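Apr 7, 2024

**Notebook entry: cutlery sorting and drying layout, Paltow workshop**

The purpose of this entry is to record the present arrangement for handling cutlery at the bench, and to set down the points that remain open before the layout is adopted at Bakness. Colleagues are asked to add their comments beneath the entry and to leave the original text unaltered.

**Materials**

Forks, spoons and knives are drawn from the mixed stainless-steel stock purchased for the Sunthorpe canteen. The pieces are in ordinary household sizes. Sets that differ in handle shape may be used together, provided that they fit the basket compartments without being forced.

Two towels are required, in colours which can be told apart at a glance. The grey checked towel is designated for drying and the mustard-yellow towel for pieces awaiting inspection. Both are to be laundered without fabric softener. In July the softened towels left a film on the spoons, and the pieces had to be washed again.

The basket is the grey plastic one with mesh sides. The wire basket used previously has been withdrawn, as thin handles passed through the base and caught on the shelf below.

**Procedure**

1. Clear the bench of paper and wipe it with a damp cloth.
2. Place the basket near the top centre of the table, with the compartments emptied and checked for crumbs.
3. Lay out the two towels. They need not be flat. Cutlery is commonly found in and under bunched cloth after a meal service, and the layout should allow for this.
4. Tip out the cutlery. Do not align the pieces by hand.
5. Begin with whatever lies clear of the cloth, then lift the pieces resting on the yellow towel, and finally search the folds of the grey one.
6. Return each kind to its own compartment, handles downwards for forks and spoons. Knives are placed with the blade downwards.
7. Shake both towels over the bench before folding them.
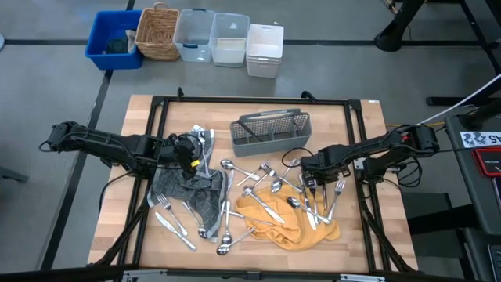

*Bench before sorting. Basket empty, cutlery mixed, both towels crumpled.*

**Observations**

The grey towel presents the greater difficulty. Its dark checks and lighter stripes make a partly covered handle easy to overlook, particularly where the cloth is bunched towards the top. On the yellow towel the steel stands out well. A plain towel has been suggested for drying, but the checked one is the type in general use at Sunthorpe and it is retained for the present.

Forks lying across one another should be separated before lifting. When two are raised together the tines tend to lock, and the second piece falls back among the others with some noise. Spoons nest in a similar manner, though they come apart more readily.

The position of the basket was reviewed. When it was kept at the side of the table, the far compartments were awkward to reach and were filled last, often with the wrong kind. The top centre position is preferred. It does leave cutlery close beneath the front of the basket, and pieces there should be taken first so that the basket can be drawn forward if necessary.

An allowance of 5 minutes is made for a complete sort, followed by 3 minutes for wiping down. These allowances are for planning the session only and are not to be treated as targets.

**Stock**

The Bezerra order covers 600 pieces for the first delivery, against a total requirement of 3,000 across the sites. Any piece with a bent tine or a pitted bowl is to be set aside in the marked tray and entered on the returns sheet. It must not go back into the mixed stock, even where the fault is slight.

**Points outstanding**

- Whether teaspoons should share a compartment with the larger spoons. Bakness has asked for them to be kept apart, which would require a basket with a further divider.
- Whether the yellow towel should be changed at midday or only when visibly marked.
- Labelling of compartments. Paper labels lift at the corners after washing, and engraved tags have been priced but not ordered.
- Storage of the spare baskets, which at present occupy the shelf reserved for the scales.

The procedure stands as written until the Bakness comments have been received. Amendments are to be initialled in the margin.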